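My Monday at the Buneck open day

I'd been meaning to go to one of these for ages, and the Buneck open day finally fell on a Monday I had off, so I drove the back way through Asholm, got stuck behind a tractor, and still made it before the coffee ran out.
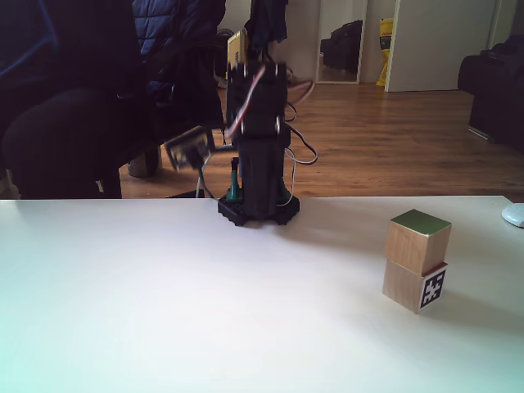 I'd signed up for the hands-on part, which they call "teaching hour," and if you go, do that one first! The line gets silly after lunch. They had two ways of showing an arm what to do. In the first, you take hold of the arm yourself and walk it through the job while the computer writes down where every joint went. In the second, you sit off to the side with a controller and drive it from there, and the arm follows along a beat later.

I figured moving it by hand would be the easy one. Nope. I kept steering the gripper like it was my own wrist, and an arm like that doesn't bend where you bend. My job was stacking one wooden block on another, something a toddler does for fun, and my first try ended with both blocks on the floor (sorry to whoever's foot that was). The man running the table told me to slow way down and come in from above, and my fourth try stayed up.

The remote version went better for me, probably thanks to a misspent youth. The lag is small but you feel it, and I kept overshooting, then correcting, then correcting the correction. All of that wobbling gets saved too, so the arm can learn your bad habits if they keep the run. They tossed mine. Fair enough.

I asked how many tries it takes before the arm can do the job alone. For the stacking job they'd saved 200 good runs, and a towel folding one upstairs, from the Skavitz group, was at 1175 and still got corners wrong. I watched that one for a while and ended up rooting for the towel.

There was also a talk by the Ghoneim people at two, mostly on why they throw out runs. They'd started with 666 and kept 400, and they played a bunch of the rejects on the big screen, which got the biggest laughs of the day. The sound was bad in the back rows, so sit up front.

Practical stuff: parking is free but fills up, the upstairs rooms are warm, and the sandwiches were fine, a little heavy on the mustard. Wear sleeves you can push up. Kids could try the controller too, and the ones ahead of me were much better at it than I was.

They're doing another one in May. I've already put my name down for teaching hour, and I want a go at that towel.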